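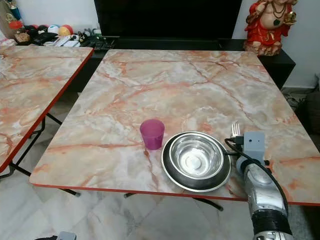 The fork, held upright beside the bowl.

Search this blog
Type and press enter

I spent most of Friday swapping grippers on the small arm, and I have enough notes now to write them up. The two I was comparing are the Lendel, a light gray boxy thing, and the Workden, which is narrower and costs more. Both bolt to the same wrist plate. Both want their own cable, and both cables are too stiff.

The job was table setting. Pick up a fork, hold it tines up, put it down next to the plate. Cups and bowls are easy by comparison. A fork handle is thin, it's polished, and it turns in the fingers as soon as the arm speeds up.

I ran 203 picks in total, split over both grippers, same table and same fork. The Lendel dropped 17. The Workden dropped 21. I expected it to go the other way, given the price. Most of the Workden drops came in the first hour, before I turned the closing force up, so I wouldn't read much into the gap.

What I noticed more was how they fail. The Lendel lets the fork rotate slowly and you can see it coming. The Workden holds fine until it lets go all at once, and the fork lands on the steel plate. It's loud. I moved to the evening after a complaint from the next room, then moved back to the morning after a different complaint.

Pravesh Kekana lent me the controller and told me to stop tuning force and look at the approach angle instead. He was right. Coming in lower helped both grippers, and the Lendel dropped only 2 of its 17 after that change.

The cable is still my main problem. On the Lendel it loops out from the gripper and back down the arm, and if the loop is too big it drags over the plate on the way in. Too small and it pulls on the connector. I tried tape and then a clip from an old Hodoroagă kit. The clip stays put but I have to take it off every time I change grippers.

The tabletop is shiny with a marble pattern, and the camera does not love it. Veins in the print get picked up as edges. The cup never gave it any trouble, being bright pink.

I'm keeping the Lendel on for now. In April I'm taking the arm to Drarnthorpe, where the tables are plain, and I'll run the Workden again there with the force set properly from the start. Spoons too, if I can find some that aren't bent.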